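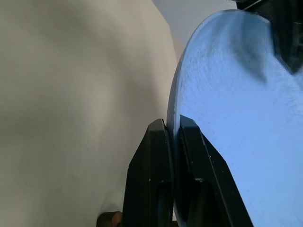
搬家前一天晚上,我才想起来厨房最上面那层柜子还没动。

那层柜子我平时够不着,东西都是Kilian放的。Kilian Egger比我高出一个头,合租的时候我们就说好了,高处归他,低处归我,冰箱中间那层归先到的人。后来他去了Ranora上班,走得急,高处的东西一样没拿,我呢,也就当那层柜子不存在,一晃过了两年。

我踩着凳子往里摸,先摸到一包硬得像砖头的红糖,再摸到一个没盖子的茶壶,最里头是一摞盘子,用旧毛巾裹着。毛巾一掀,我就愣在凳子上了——浅蓝色的,是那套浅蓝色的盘子!我一直以为他带走了,为这事还在心里骂过他好几回。

这套盘子是我们在Mercado买的。别误会,不是什么高级地方,就是河边那个旧货市场,大家都这么叫。那年五月热得不像话,我俩本来是去买电风扇的,结果电风扇没看上,倒在一个老太太的摊子前蹲了半个钟头。老太太开口要300,Kilian说太贵,站起来就走,走出去十几步又自己折回来,问人家能不能再送个汤勺。我当时真想装作不认识他。老太太笑得不行,送了两个。

一共13个。我问她怎么会是13个,她说原来有16个,三个儿子一人打碎了一个,打碎完就都结婚搬出去了。Kilian听了特别认真地跟我说,那我们也得小心,打碎一个就得走一个。我说行啊,那我不洗碗了。

结果后来碗全是他洗的。

我把盘子一个一个搬下来,摊在餐桌上,对着灯看。颜色比我记得的还要淡一点,像早上六七点钟的天。我数了一遍,12个。又数了一遍,还是12个。

我坐下来,给Rhea打电话。Rhea Manalastas是我现在的室友,准确地说是明天开始的室友,这会儿她正在新房子里刷墙,电话那头全是滚筒的声音。

“你那边有几个柜子?”我问。

“两个。不对,三个,有一个门掉了。怎么了?”

“我找到一套盘子。”

“多大一套?”

“12个。本来是13个。”

“那一个呢?”

“我也想知道啊。”

她让我别管了,赶紧睡,搬家公司八点就到。她找的那家叫Flellix,名字听着像止咳药,不过便宜,箱子还白送。我嘴上说好好好,挂了电话又去翻柜子,连灶台底下都拿手电照过了,没有。

到了夜里十一点多,我实在憋不住,给Kilian发了条消息:蓝盘子怎么少一个?

发完我就后悔了。我们上一次说话还是过年,他发了个群发的祝福,我回了个群发的祝福,谁也没多说一句。忽然半夜问人家要盘子,怎么看都像是来讨债的。我把手机扣在桌上,开始包盘子。报纸不够,就用T恤,T恤不够,就用那件印着Drastel的旧雨衣,还是他以前打工的时候发的,大得能装下两个我。

包到第九个,手机亮了。

“在我这儿。”

过了一会儿又来一条:“走的那天早上吃煎蛋,吃到一半车来了,我就连盘子一起端下楼了。”

再过一会儿:“想还你来着。后来觉得还一个盘子有点奇怪,就一直没还。”

我盯着这几行字看了好久。我想象他端着半个煎蛋坐在出租车后座上的样子,腿那么长,膝盖顶着前座,盘子搁在膝盖上,还得防着蛋黄流出来。我一个人在厨房里笑出了声,楼下的狗都叫了。

“没碎吧?”我问他。

“没碎。每天都用。”

“那你还是算走了一个。”

他显然没忘,很快就回:“不算,规矩是打碎了才走。我这属于带着走。”

我不知道回什么,就拍了张桌子上乱七八糟的样子发过去,T恤、雨衣、箱子,还有没包完的三个盘子。他说你怎么拿我雨衣包盘子,我说那你来拿啊。打完这几个字我也没多想,直接就发出去了。

隔了好一会儿他才回,问我新家在哪儿。

我把地址打给他。60号,三楼,没电梯,门口有棵歪脖子树,楼梯间的灯要跺两下脚才亮。想了想又补了一句:柜子特别高,Rhea跟我一样矮。

然后我把剩下三个盘子包好,放进箱子最上面,在箱盖上写了“易碎”两个大字。那个没盖子的茶壶我也带上了。红糖扔了,砸进垃圾桶的时候咚的一声,楼下的狗又叫了起来。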